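24 Nov 2018 – open day at Geresmont, notes typed on the train so excuse the spelling

Got there late. Parking full, walked from the Skadine lot. Sign-in sheet, sticker badge, coffee out of a machine that wanted exact change. 87 names ahead of mine on the sheet, most of them families.

### Ground floor

Fabric store first. Shelves to the ceiling, cold, smelled like a tent. Then the Priso cutting tables, which were running, loud, good fun to watch. Kids glued to it. Tour group of 30 got split in two and I went with Bartosz Baran, who talks fast and walks faster. He used to build sets for a theater in Laskowska and it shows, everything in his area is screwed together out of painted lumber.

### Prop wall area

The part I came for. Big gray floor, very clean. White panel standing up on a sheet of plywood, held with a diagonal brace down to a foot beam. Sandbags in olive green for weight. I have the same problem at home with my booth walls so I stared at this for a while.
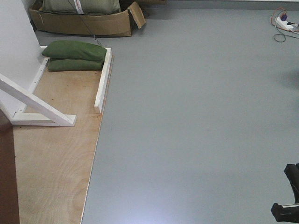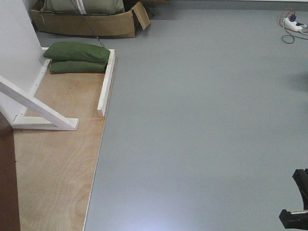
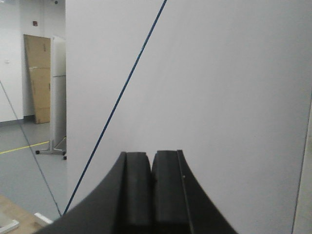

### What I asked

- Why plywood under it and not straight to the floor? Because they rent, no holes allowed. Same here.
- Paint? Plain white, two coats, touched up in October.
- Sandbags – bought or sewn? Sewn downstairs, out of leftovers. They will sell you a set for 50, bring your own sand.
- Would it hold up outdoors? He made a face. So no.

Wrote down the brace idea. Mine go straight back and I trip on them evry single show.

### Upstairs

Showroom, skipped most of it. Nice folding booth at 1200, too much for me. Sandwiches gone by the time we got up there. Somebody's dog asleep under the catalog table.

Left at closing with a catalog and two fabric samples. Next open day is in spring, they'll email. Need to measure the garage door before I order any plywood – a full sheet might not go in flat. Also return Skadine parking pass, its still in my coat.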